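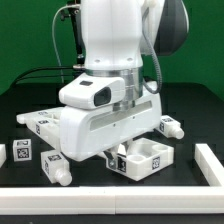

Page last changed in April · Article no. 1239 · Category: Printed parts and workholding

Wiledora set

The Wiledora set is a family of white 3D-printed parts made for practicing and studying assembly on a tabletop. It takes in trays, blocks, cradles and a number of longer pieces, and many of the parts carry square black-and-white tags on their faces. People who work with the set every day mostly just call it "the whites," and that name has crept into a good deal of the written material as well, so a reader who comes across "put the whites away" in an old bench note should not go looking for laundry.

Strictly speaking, Wiledora is the name of the drawings and the set is whatever a person prints from them. The difference matters less than it used to. In the early days there were enough half-finished versions going around that two people could each own a Wiledora set and have hardly a part in common, but the drawings settled down after a while and nowadays the word is used for both.

Origins

The first parts were drawn by Junaid Awan while he was teaching evening classes in fitting and assembly at Flanmont, a small workshop school. He wanted something his students could put together and take apart over and over, large enough to handle without tweezers and plain enough that a broken piece could be thrown out and printed again by the next morning. His earliest tray was a single block with a recess in it, and by his own account it was too shallow and everything rolled out of it. He kept it anyway, and it sat on the windowsill at Flanmont for years with pencils in it.

The longer pieces came later and owe a great deal to Gobnait Fitzgerald, who had trained as a cabinetmaker and thought about parts the way a cabinetmaker does, in terms of what holds what while the glue dries. She drew the cradle fixtures, and she was also the one who insisted that the base of each should be kept low. Her marginal notes on the drawings are well worth reading for anybody who can get hold of a copy (they are blunt, and a few are very funny, particularly on the subject of sharp inside corners).

The drawings were gathered up and put out together by Elleo, a small press that had until then mostly done sewing patterns. The first printing ran to 700 copies and came folded in an envelope, exactly like a dress pattern, with the parts laid out on thin paper at full size. Some owners still prefer the paper sheets for checking a fresh print against, simply by laying the part down on its own outline.

Parts

Trays

The ordinary tray is a rectangular block. One half is an open compartment and the other half has two round holes recessed into the top. The compartment is meant for things that can lie loose, and the holes are meant for things that ought to stand up, though plenty of people use either for either and no harm comes of it. A tray is usually the first part anyone prints, being short and forgiving, and it shows up very quickly whether a printer is leaving round holes round.

Cradles

A cradle fixture holds another part still while it is being worked on. The usual form has a low base, a curved saddle in the middle and an upright block to either side. The saddle takes rounded work and the blocks give it shoulders. Fitzgerald's drawings call the uprights "cheeks," a word borrowed from the woodworking bench, and it has stuck among people who learned from her.

Anyone printing a cradle for the first time is advised to lay it on its base and let the saddle face up. Printed on its side it comes off the plate looking perfectly good, and then the steps in the curve catch on everything that is slid across it.

Long pieces

The long pieces are built up from rectangular bars joined together, and some of them branch or fork. They are the bulkiest things in the set and take up a surprising amount of table, which is worth thinking about before laying out the rest. A forked piece placed at a slant will often fit where the same piece placed square will not.

Tags

Each tag is a square pattern in black and white. Tags let a camera and the right software work out where a part is and which way it is turned, and they can be useful to people too, since one white block looks very much like another from across a room. They belong on flat faces. A tag that has been wrapped over an edge, or one that has bubbled in the middle, is better peeled off and replaced than smoothed down with a thumb for the fifth time.

Matte paper is generally recommended for tags. Glossy paper looks smarter on the day it is cut, but it throws back the light from overhead lamps and the pattern washes out.

Laying out the table
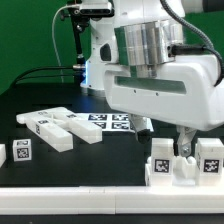 Cradle with its saddle between two tagged uprights, at right; a large forked piece lies on the left half of the table.

White parts want a dark surface under them, and black is the common choice. On a pale bench the edges of the whites get lost and it is very easy to put an elbow on one. A plain backdrop in a strong flat color, green being a favorite, helps in the same way when the table is looked at from the side.

Beyond that there is no single correct layout, in spite of some rather heated correspondence on the subject. Awan taught his classes to spread the parts out, with space to get a hand around each of them. Others like to group things by the order in which they will be needed. The long pieces go down first under either method, then the fixtures, and the smaller parts are fitted in wherever there is room left.

Printing and weight

A complete set weighs 1780 grams when printed to the drawings. Sets that come out a great deal lighter have usually been printed with too little material inside, and the trays in particular will skid when anything is set down in them. Small rubber feet cure this nicely, but they also lift the part a little, so it is a good idea to put them on everything or on nothing.

White was chosen at first for the dull reason that Flanmont had a cupboard full of white filament. Later sets have kept to it. Marks and scuffs show up early, and a soft toothbrush with warm soapy water will take care of most of them, keeping well clear of the tags.

Variants

The Kakakhel variant adds a deeper compartment to the tray and thickens its walls. It was drawn up for classes with younger students, where trays were being dropped more than was usual, and it has since found friends among people who are simply tired of reprinting corners. The holes are unchanged, so parts made to stand in the ordinary tray will stand in this one as well.

A version of the cradle with removable cheeks has been talked about for a long time. Fitzgerald left a sketch of one, with a sliding dovetail, and a note beside it reading "too clever, try again in winter." Several owners have made their own from the sketch and report that the fit is tight at first and eases with use.

See also

Bench hook
Jig (workholding)
Saddle block
Sorting tray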